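Well, we passed 300 on the pouring task this week, and my shoulders know all about it. If you missed the post from May, I'm spending my days teleoperating a robot so that a policy can learn from what I do. I move, it moves, the logger writes everything down, and then I do it again!

The tap has been my favorite so far (and also the one that makes me swear the most). It sounds so easy – put the glass under the spout, grab the handle, press, let go. But the hand has to wrap around that handle properly, and if I come in too high the fingers slide off and I have to throw the whole episode out.
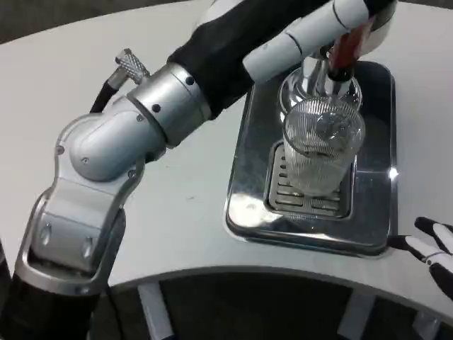

Fingers on the tap handle, glass on the grate.

Dewanti Chin, who trains the models, keeps telling me to stop being so neat. She wants the glass a bit to the left, a bit to the right, slow grabs, fast grabs, even the odd fumble as long as I recover from it. My instinct is to find one good way and repeat it forever, so that's been a real fight with myself.

We're up to 1314 episodes across all the tasks now, and she kept 748 of them after the last cleanup. Ouch. Next up are 2 new glasses, and I already don't like the short one.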